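Gallutbridge Laundry Words

A word list of clothing and laundry terms as used in and near Gallutbridge, with spelling variants and short usage notes. Maintained by Rigoberto Ccori.

Version date: 22 November 2021

What is in it

The list has 1635 entries. Each entry is one word or phrase that a speaker used for a garment, a part of a garment, a stain, a wash step or a tool. Entries were typed up from interviews with 70 speakers and from the order books of two closed laundries, Batitz and Fagerlund. The order books are mostly in pencil and some pages are hard to read.

Files

entries.csv - the main table, one entry per row
variants.csv - other spellings, linked to the main table by entry_id
sources.csv - one row per interview or order book
notes.txt - longer remarks that did not fit in a cell

All files are UTF-8 with Unix line endings. Fields are separated by commas and quoted only when the text contains a comma.

Columns in entries.csv

entry_id: whole number, never reused
term: the word as most speakers said it
gloss: plain English meaning
group: one of 11 groups, such as tops, linens, stains or tools
part: filled in when the term names a part of a garment, otherwise empty
source_id: the first source where the term was found
status: checked, unchecked or doubtful

The part column

This column gives people the most trouble. Speakers do not agree on where a hem stops and a band starts. Older speakers say "band" for any folded edge with stitching along it, at the neck, the sleeve or the bottom. Younger speakers keep "hem" for the bottom edge and "cuff" for the sleeve. The table keeps both, and the gloss says which edge the speaker meant when that was clear from the interview.
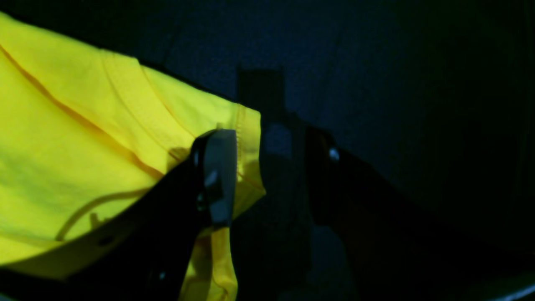

Stitched band on yellow fabric. See "band" and "hem" in entries.csv.

Creases have their own terms and are not filed as parts. A crease pressed in on purpose is a "line" in the Batitz books and a "set" in the Fagerlund books. A crease that comes from folding or storage is a "lay" in both. These are in the group called finish.

Known problems

Seven entries have no gloss. The speakers used the word but could not say what it meant, and the order books did not help.

Color words are uneven. Batitz sorted by whites, brights and darks, while Fagerlund wrote down the color of every piece. Do not use the list to compare how often a color comes up.

Some terms for stains are also local names for foods. Where the two could not be told apart, status is set to doubtful.

The Trarel interviews were done over the phone and the spelling of those terms is a guess in places. They can be found by filtering source_id for the prefix TR.

Privacy

Speakers are listed by number only. Customer names in the order books were left out when the pages were typed. Please do not try to match speaker numbers to people.

Changes

The last round of edits merged duplicate entries for "wringer" and moved all iron types from linens to tools, where they should have been from the start. Entry numbers that were dropped in the merge are listed at the end of notes.txt. The next round is planned for February and will cover the remaining unchecked rows in the stains group.

Use

Free to use and copy with credit to the Gallutbridge Laundry Words list. If you change the glosses, say so in your copy. Corrections can be sent to the maintainer - include the entry_id and, if you can, where you heard the word.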